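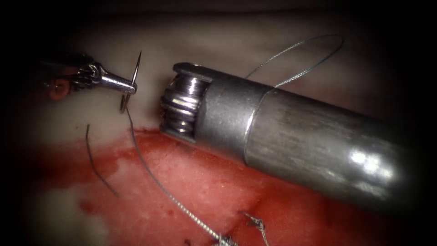

Our project was to gather a set of suturing examples that a learning system could be trained on, and to find out how much of the work of gathering them could be made routine. The system is meant to take in what the camera sees and give back small movements for two instruments. It needs a large number of good examples before it can do that, and at the start of June we had none. We chose the needle handover as our main subject. With the curved needle held upright in the left gripper and the wrist of the right instrument facing it across a small gap, very little movement is left to make, but a small error in angle matters a great deal. The thread makes it harder, as a loop of it can lie over the shaft of the right instrument while a second length trails away below the needle.

Setting and equipment

The work was done in the teaching laboratory at Brultaston, on the two-arm bench that the department shares between three courses. We had it in the mornings only. The operator sits at a console and moves both arms by hand controls. The camera stays fixed for the whole of a session. We used the recording program called Shezi, which was written by an earlier year group and stores the video, the joint positions of both arms and the state of each gripper on one clock. The test set was kept on a separate machine at our Stalcombe site so that it could not be mixed in with the training material by mistake.

What counts as one example

We spent the first week arguing over where an example should start and stop. A whole stitch seemed the natural unit, but a stitch takes a long time and most of the faults in it happen in one or two places. If the thread snagged near the end, we lost everything before it as well.

In the end we cut each stitch into four parts: picking up the needle, passing it through the tissue, handing it over, and pulling the thread through. Each part was saved as its own example. The operator pressed a foot pedal at each change. This was awkward at first and people forgot the pedal, so the early files had to be cut by hand afterwards.

For the handover, an example starts when one gripper has closed on the needle and the other is open and near it. It stops when the second gripper has closed and the first has let go and moved away. Drops were saved too, under a separate label.

Gathering

We recorded 136 handovers. Of these, 110 were kept for training and 14 were set aside for the test set. The other 12 were thrown out. Seven had gaps in the joint data where Shezi had lost the connection to one arm, and five had the pedal pressed so late that we could not agree on the starting point.

Four of us took turns as operator. We changed over every half hour, as our hands became tired and the movements got jerky after that. We did not see this while it was happening. It showed up when we plotted the joint positions, where the last few examples of a long turn had many small corrections in them.

We tried to vary the examples on purpose. The operator was given a card before each one with a starting position for the needle (high, middle or low on the arc) and a direction for the thread. Without the cards everybody took the needle in the way they found easiest, and the first batch was far too alike. We also stopped trimming the thread after every stitch, so that there would be examples with knots and loose ends already in view.

Labelling

Two people labelled every example separately and then compared. The labels were: clean, clean with a second attempt, thread in the way, and dropped. They disagreed on 58 examples, which was more than we had allowed time for. Nearly all of these were between the first two labels. One person counted any reopening of the gripper as a second attempt and the other only counted it if the needle had moved. We wrote the rule down (any reopening counts) and went through all 58 again. We should have written it down before we started.

"Thread in the way" also gave trouble. Fine grey thread against pale tissue is hard to pick out on the video, and we had to step through slowly to decide whether it was touching an instrument or passing behind it. With one camera there were cases we could not settle. These were marked as unsure and left in.

Training and first results

We used the Sondetham model that was given to us with the project brief and changed none of its settings. It was trained twice, once on all the training examples and once on only those labelled clean. We had expected the clean set to do better. On the test set the model trained on everything came closer to the operator's movements, mostly in the examples where the first grip was poor. The test set is small and we would not put much weight on this. Neither model was run on the arms.

Problems and changes for next time

The dark edges of the camera view hid parts of the left instrument near its base. We relied on the joint data for its position, so this did not stop us, but a model working from video alone would have less to go on. A second camera from the other side would help with this and with the thread.

The pedal should be replaced by a button on the hand control. Turns should be twenty minutes. The recording program needs to sound a warning when an arm drops out, as we lost one whole morning's left arm data before anyone looked.

The files and the labelling rules were handed over to the department on 13th September. The unsure cases are listed in a separate folder with the notes of both labellers.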